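Forum Bras et préhenseurs > Logiciels et simulation
Sujet : Pretar, l'abonnement simulation de Skekari, quelqu'un a payé ?

vis_sans_fin
Bonjour à tous. Skekari me relance depuis décembre pour Pretar, leur service de simulation pour cellules à deux bras. 951 euros la licence annuelle, plus 2 jours de formation obligatoires facturés à part. La plaquette promet des « environnements réalistes prêts à l'emploi ». J'ai des doutes, je travaille en petite série et je n'ai pas de budget à jeter. Des retours ?

Amanuel Adugna
J'ai eu l'accès d'essai. Prise en main correcte, les deux bras se chargent sans bidouille. Pour le réalisme, je te laisse juger, capture prise chez moi dans un des décors fournis, avec un mannequin debout sur le sol vert.

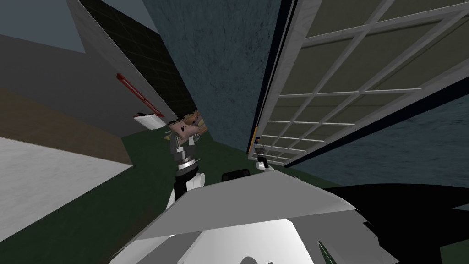 Ce qui me gêne davantage, c'est la physique de contact. Dès qu'on serre une pièce un peu souple, les valeurs d'effort partent dans tous les sens, et la documentation renvoie à une page « bientôt disponible ». Elle l'était déjà au début de mon essai.

tournevis62
Les textures, on s'en fiche un peu, non ? Moi je demande à un simulateur de me dire si mes trajectoires passent.

vis_sans_fin
On s'en fiche si on ne fait que des trajectoires. Eux vendent le truc pour entraîner de la vision. Un mur bleu moucheté et du carrelage noir, je n'ai pas ça dans mon atelier.

Jalen Achterberg
Je vais défendre un peu Pretar. On l'utilise à Odisthorpe depuis le printemps, et pour vérifier les collisions entre les deux bras c'est du bon boulot. On a évité une belle casse sur un poignet. Les décors se remplacent, il suffit d'importer les siens.

Amanuel Adugna
Il suffit, il suffit... L'import est limité à 700 objets dans la formule de base. Au-delà il faut passer à la formule atelier, et là le prix n'est plus affiché, c'est « contactez-nous ».

Jalen Achterberg
Exact pour la limite. On n'y est jamais arrivés, mais on a une petite cellule.

tournevis62
Et Hutapea, personne n'a essayé ? C'est 1 000 euros, sans formation imposée, et le collègue qui l'a pris n'a pas eu besoin d'appeler le support.

Amanuel Adugna
Essayé aussi, mais avec un seul bras. Pour deux, je ne peux pas comparer.

vis_sans_fin
Bon. J'ai demandé à Skekari un essai sur mes propres pièces, des joints en silicone, avec les courbes d'effort brutes à la fin. Le commercial m'a répondu avec une vidéo de démo. Je redemande par écrit, et sans les courbes je ne signe pas.

Jalen Achterberg
Demande aussi la durée d'engagement, chez nous elle était dans les annexes. Je peux t'envoyer notre fichier de test en MP si tu veux.

vis_sans_fin
Volontiers, merci.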